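Robots still not ready to take your job, or your laundry

Brerkcombe, 27/04/2019

The robots came to Brerkcombe this week, and they were very careful with everything. Visitors to the Gendular open day had been promised a look at the future of chores, both the household sort and the shop-floor sort. The future, so far, is good with plugs.

The towel stand drew the biggest crowd. A machine with a price tag of 2,300 dollars a month to lease folded one bath towel in 9 minutes, then went back and unfolded a corner. Loading a dishwasher was listed on the program and later crossed out in pen.

Shop-floor work made a better case. Wiring up a circuit board calls for one hand to keep the board still and another to bring a small connector up to it, a job that people find dull and that machines have mostly found impossible. Two arms were at it for much of the afternoon, one on the board and one on the plug.
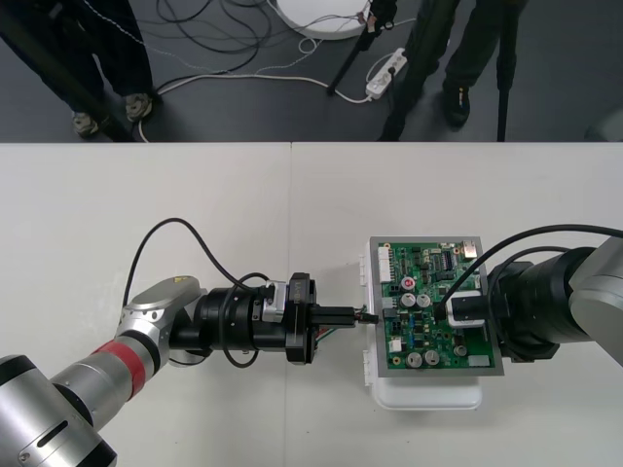

Stepan Shevchuk was less taken with it all, remarking that his line gets through 3,000 boards in a shift and that he would be happy to talk again when the arms could manage 30 without a person standing by. He did ask for a brochure.

Gendular says its next trial will be at the Baidoo plant in Tutamthorpe in July, on connectors only. Towels are under review. The company would not say when a robot might be trusted with a kitchen – a spokeswoman mentioned "the medium term" and moved on to the coffee, which was poured by hand.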